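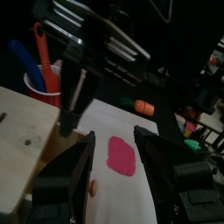 2025-03-24

Up before six again. The kitchen was cold and I let the kettle boil twice before I got around to the tea. There was frost on the car but none on the beds along the south wall, so I took the cover off the broad beans and left it off until four.

Walked out to Greranton by the river path. The lower stretch is passable again, though the mud past the second stile is bad and I went in over one boot. The water has dropped a good way since last week and you can see the line of sticks and bottles it left in the hedge. The bakery was out of rye. I bought a white loaf and two onion rolls and ate one of the rolls on the way back, which meant I wasn't hungry at lunch and then was very hungry at three.

The bill from Oltley came. It is 151 for the boiler visit when they told me 115 on the phone. I called and was on hold for 18 minutes, then got cut off. Called again and was told the extra was for a valve. I don't remember any talk of a valve. They are going to send the worksheet, and I'm not paying until I've read it. I wrote the date of the call on the envelope, as I should have done the first time.

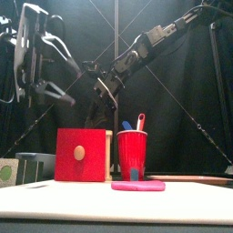 The two arms, with the gripper on the left one open.

Spent most of the afternoon on the letters. I have the Lamach ones in order now, as far as they can be put in order, since my grandfather dated maybe half of them and went by the weather for the rest. "The hot week" is no use to me. I think it has to be July, because he complains about the hay, and he only had hay the years he rented the upper field. The one with the torn corner is earlier than I believed. He mentions the bridge at Barros as still being built, and in the others he has already crossed it. So that one moves to the front, and the numbers I penciled on the backs are all wrong from there on. I rubbed them out and started over. My eyes were sore by the end of it.

What I had not noticed before is how often he asks for money without asking. He gives the price of a thing, then says he is managing, then gives the price of another thing. In one of them he wants 100 for a mare and never says so. I don't know if they sent it. There is no mare in the later letters, but there is a cart, and something must have pulled it.

I need more of the clear sleeves, the large kind. The small ones crease the fold. Also a soft pencil.

Put the cover back on the beans. Two of the plants at the far end look chewed, low down on the stem. Slugs, I suppose, though it seems early for them. I moved the boards that were lying there and will look again tomorrow with the flashlight.

Soup for supper with the other onion roll. Listened to half a concert on the radio and turned it off in the slow part – not the fault of the music, I was falling asleep in the chair. My left knee is stiff from the walk but better than it was after the last one.

Still have to call about the gutter, and find the receipt for the boots. I looked in the blue folder and it isn't there. It may be in the coat.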